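To: suture-practice list
Subject: Re: [suture-practice] tails, tearing, and what to do with old pads

Hi all,

Sorry for the slow answer, I've been meaning to get to this since the first note went out and then we had a batch of new people at Teixeira and I lost track of everything. I'm going to answer in pieces.

> We keep having the same trouble with long diagonal cuts. The first few
> stitches look fine and then by the middle the edges are bunched up on
> one side and there's a gap on the other. Is it the pads or is it us?
> We just bought a case of 144 packets of the Skerora black and I would
> hate to find out it's the thread.

Probably you, a little, and I say that with love, as someone who made that exact pucker for a very long time! The thread is fine. I've used the Skerora black for ages and my only complaint is that it remembers the shape of the packet. Give it one slow pull between your fingers before you start and most of the curl goes away. Some of our people skip it and then they wonder why they get a loop where they didn't ask for one.

What I'd look at first is where the needle goes in on each side. On a diagonal cut everybody starts out square to the cut and then slowly drifts until they're square to the table instead. You don't notice it until you're halfway down. By then one edge has been walked along past the other and you have that extra bit of pad with no place to go. We used to fix it at the end with one big ugly stitch, and now I just have people turn the pad if they can, or stop at the halfway point and look at the angle again before going on. I put a middle stitch in first on the really long ones, too. Some instructors hate that and say it's cheating. I don't care, it works and you can always take it out again.

The other thing is the needle. Let the curve do it. If you push it straight through, it comes up too shallow on the far side, and then when you snug the knot down it tears out. Go in pointing down, as close to straight down as you can stand, and then roll. 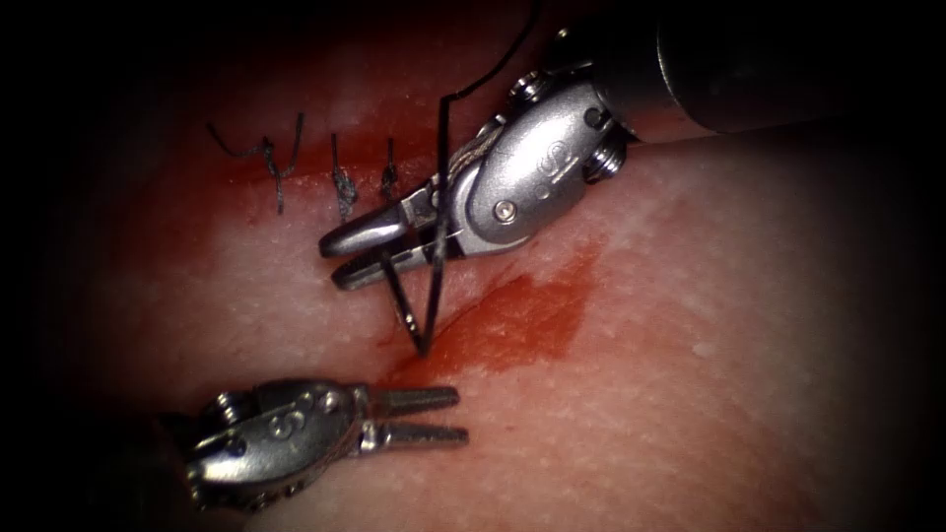 I'd also quit working in a puddle. I know the red stuff makes it feel more real (we have the Clotitz, the 1,000 ml bottle, and it lasts forever) but if you pour it on before anybody has learned to see the edge, they spend the whole time guessing. I let people do a dry row, then a row with a little of it dabbed on, and I keep gauze by the pad so they get used to blotting before every bite. Blot, don't wipe! Wiping drags the edge and it smears all over the part you've already closed and then you can't check your own work.

And on the coloring, please write down how much water you add. I had a beautiful mix going in May and couldn't tell you now what was in it.

> Second question, how long are you leaving your tails? One of our group
> cuts them right at the knot and another leaves whiskers you could
> braid. I'd like to put something on the handout.

Ha, we have both of those people too. I'm in the middle and leaning toward long, at least for practice. A short tail looks neater but if the knot is a bit sloppy it's going to work itself loose, and then you don't learn anything except that it came undone. With a longer one you can grab it afterward, tug it, and find out whether the knot was any good. On the handout I'd put "long enough to pick up" and leave it there. We tried giving a measurement once and people were holding rulers up to a stitch, which was silly.

What bothers me more is uneven tails on the same knot, or a whole bunch of ends flopped over the cut where you're about to put the next stitch. Sweep them all to one side as you go. It takes no time at all. If an end gets caught under the next loop you'll be picking at it later with the tip of something sharp, and that's how good pads get ruined.

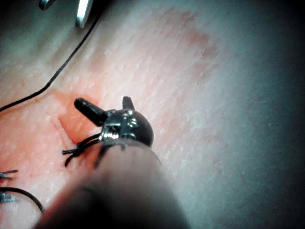

Loose black thread ends beside the cut. The orange-red layer is just showing under the raised edge.

You asked about the flap too, when one edge lifts and you can see the color underneath. On the Plastance pads the top layer is thin and it will peel away from the one below if you keep grabbing it in the same place. So don't keep grabbing it in the same place :) Pick it up gently, once, put the needle through, let go. If it's already peeling, take a deeper bite so you catch both layers and don't try to make it pretty. I've seen people put little dots of glue under there and I really wouldn't – it dries like gravel and bends the needle.

> Last thing, is anybody reusing pads? They are not cheap and ours look
> terrible after one evening.

We reuse ours until they're embarrassing. My routine is to snip every stitch on the same side of the knot, pull from the knot side so the used-up part doesn't get dragged all the way through, then rinse under cool water and lay the pad flat on a towel. Don't use dish soap, it makes the surface tacky and then lint sticks to it for the rest of its life. Store them flat with wax paper in between, 2 to a bag. I used to stack more than that and the bottom ones came out with dents.

Do check for the little ends you missed when you snipped. They hide really well in a mottled surface, and then a new student finds one and thinks it's theirs and pulls on it.

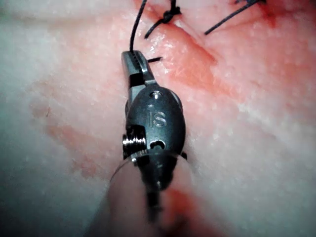
Short cut tail sticking out to the right, with the longer black thread running up past it.

For cuts, I get three good ones from a pad if I plan it, one long diagonal and then two short ones in the corners that are left over. Beginners should have the short ones. I know everybody wants the long one, but they get tired and the last third is always a mess.

One question back to you all. Has anyone found a pad that doesn't dry out at the edges once it's been opened? We've tried the zip bags and a damp paper towel and the paper towel grew something. If you've got a trick, please post it to the list and not just to me, I lose emails.

Also whoever borrowed the good scissors out of our kit at the last get-together, I'd love them back, they're the only pair that cuts thread without chewing it.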